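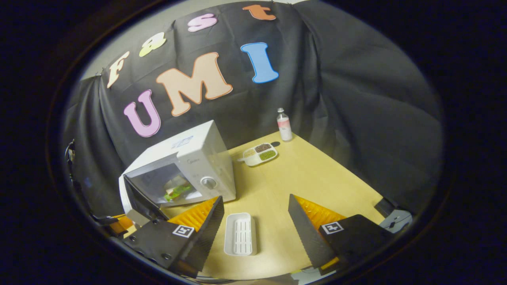 Monday, October 15, 2018
By Cremilda Marinho
Opinion | Home & Kitchen

The microwave oven is the only appliance in most kitchens whose position is decided by the length of its cord. Buyers compare wattage and capacity, then set the machine wherever the outlet happens to be. I think this is the wrong order. Placement has more effect on daily use than any feature on the front panel, and it should be settled before the purchase.

The first question is the door. Nearly all countertop models hinge on the left, with the controls on the right. The open door therefore occupies space on the left, and the food comes out most easily toward the right. A microwave pushed into a left-hand corner loses on both counts: the door meets the wall before it is fully open, and the user has to reach around it. Turning the oven a few degrees toward the room usually corrects this. It looks careless in a fitted kitchen. It works, and I would keep it.

The second question is the landing area. A hot dish needs a clear surface within one short movement of the cavity. I allow 30 centimeters on the open side and treat it as part of the appliance. In my own kitchen in Didovton that strip had filled up by February with jars, a bread box and a Bech kettle. Every bowl of soup was carried across the room to the table. Moving the jars took four minutes, and I had put it off for most of a winter.

A plain table is a better home for a microwave than a crowded counter – provided the table is steady and the cord does not cross a walkway. Snacks and dry goods can share the surface, but they belong behind the oven or well to the side, where a sleeve or a plate will not catch them. A divided tray is preferable to separate bowls for the same reason. It moves in one piece.

The trade prefers built-in units. Truditz, the kitchen fitter most people here use, quoted me 300 for a cabinet housing, before the oven itself. The Ondwood unit in the same quote, model 3042, places the cavity at shoulder height. That height frees the counter and makes every removal of hot liquid harder. For a short adult or an older child it is a poor exchange.

Controls matter less than the catalogs suggest. A round knob for time covers nearly everything I heat, and it can be set without reading a menu. I would give up every preset on the market for a door that opens fully and a clear place to put the plate. Measure both before going to the store – with the door drawn in on the plan.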